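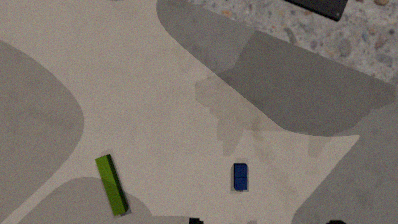
A grasping policy that passes in simulation and then closes its fingers on bare table is usually written up as a perception failure. The report says the model lost the object, the fix is listed as more data, and the ticket is closed. I think that label is wrong in a large share of cases, and the fault at the Treketthorpe cell is a good one to argue from. The task there was tabletop block picking, trained on renders of two colored blocks on a beige surface. The shadows in those renders are large and gray, they overlap one another, and one end of the green bar lies inside a shadow while the other end is in lighter surroundings. The dark blue block has only a faint fringe of shadow next to it. A model trained on such material has every opportunity to learn that a dark edge beside a block is weak evidence of anything. The Treketthorpe model did not learn that, and the reasons had little to do with how many renders it was given.

The fault itself was simple. On a Thursday evening the arm moved to a point beside a dark block, descended, closed, registered no object width, and continued with the place motion as if it held something. It then repeated the cycle. On the sixth repeat the descent was low enough for one finger pad to bear on the table, and the wrist stalled. The joint torque limit tripped and the cell stopped. Damage was limited to the finger pad and a bent mounting plate. No person was inside the guarded area.

The log shows 3,587 completed cycles before the first bad one. That number was quoted many times in the following week, mostly as proof that the system was sound and that the event was rare. It proves neither. The cell had run nearly all of those cycles in the daytime with the overhead lights on. The evening shift used a single work lamp mounted low on one side, and the blocks threw long, hard shadows that joined the shadow of the arm. Counted against that condition, the number of prior cycles was 199, and the record for those was poor. Grasp offset had been drifting toward the shadow side through most of them. The grasps still succeeded because the fingers open wider than the block, and the closing motion pulled the block to center. The system was working on mechanical tolerance, and the software recorded a pass.

There are two separate defects here, and they should be kept apart.

The first is in the training setup. The renderer used at Treketthorpe, an in-house build called Skolent, varied shadow shape, shadow darkness, block pose and image grain. Each was sampled independently. The arm's own shadow was drawn from the same library as all the others, so it had no fixed relation to where the arm was. In the real cell that shadow follows the gripper down and meets the shadow of the block just before contact. The model had seen plenty of shadow and very little of that particular arrangement. Adding more samples from the same generator would have added more of what it already had. I have read the proposal to triple the render count and I do not expect it to change the result.

A related point concerns block color. Dark blue on a light surface is an easy target until the surface beside it is also dark. The side face of a block, the contact shadow under it and a cast shadow can then fall within a narrow range of brightness, and the boundary the model needs is the weakest one in view. The green blocks gave far less trouble in the evening log. A per-color breakdown of grasp offset would have shown this early. The acceptance report gave one average over all colors.

The second defect is in the cell logic, and I consider it the more serious. The gripper reported finger width after every close. A width of zero means that nothing is held. The controller received this value, wrote it to the log, and took no action on it. The check had been disabled during commissioning after the width sensor gave false zeros on a worn pad. The pad was replaced in April. The check was not restored, and the commissioning sheet has no line for restoring it.

The usual argument for leaving such checks out is that they cause nuisance stops, and that a good enough model makes them redundant. I have heard it from the people who sold the Cassim controller and from engineers who should know better. A learned model has no defined edge to its working range. Whoever installs it cannot state beforehand which lighting, which block or which wrist angle will put it outside. A width check needs no knowledge of any of these. It is one comparison against a threshold, and it would have stopped the cell on the first empty close, with the pad and the plate intact.

The site at Nomthorpe runs the same arm with the same model version. It has a width check and a limit on consecutive failed grasps, set to 2. Its evening stops were logged as nuisance stops for several weeks. After the Treketthorpe fault they were read again, and most were empty closes on the shadow side of a dark block. The information needed to predict the fault was sitting at the other site under a heading that told people to ignore it.

My recommendations are modest. The generator should place the arm's shadow from the arm's pose and a sampled lamp position, so that the two move together. Acceptance results should be split by block color and by lighting condition, with the worst cell of the table reported ahead of the average. Grasp offset before closing should be logged and given a limit of its own, separate from grasp success. Any check disabled during commissioning should carry an expiry, after which the cell will not start in automatic mode.

The last item has met the most resistance, on the grounds that it will stop production at a bad time. It will, on occasion. The torque limit also stopped production, and the replacement plate had a longer lead time than the work of editing one line in the controller. Until the check is restored at Treketthorpe, I would run the cell in the daytime only, with the work lamp disconnected and the descent height raised by the thickness of a finger pad.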